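Why Is a Tomato a Fruit?
Skerka Science Pages for ages 8 and up
Written by Sigrun Tangen

Many people call a tomato a vegetable. A botanist – a scientist who studies plants – calls it a fruit. The two words are used in different ways in the kitchen and in the lab.

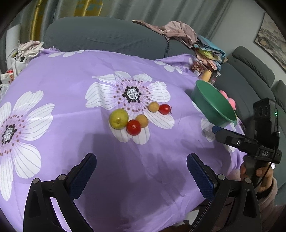
In botany, a fruit is the part of a flowering plant that grows from the ovary of a flower and holds the seeds. A tomato begins as a small yellow flower. After pollination the petals dry up and the ovary swells. The green, star-shaped part at the top of a tomato is the calyx. It covered the bud before the flower opened, and it darkens as it dries.

Colour can change as a fruit ripens. Unripe tomatoes are green because they contain chlorophyll. During ripening the chlorophyll breaks down and a red pigment called lycopene builds up. Some kinds of tomato stay yellow or orange when ripe, so colour alone is a poor test.

Try it yourself
You will need a tomato, a plastic bowl and an adult to do the cutting.
1. Look for the calyx, or the scar where it was attached.
2. Ask the adult to cut the tomato in half across the middle.
3. Scoop the seeds into the bowl and draw the spaces they came from. These are called locules. Small tomatoes often have 2 or 3.

Word list
Calyx: the outer ring of a flower, usually green.
Pigment: a substance that gives colour.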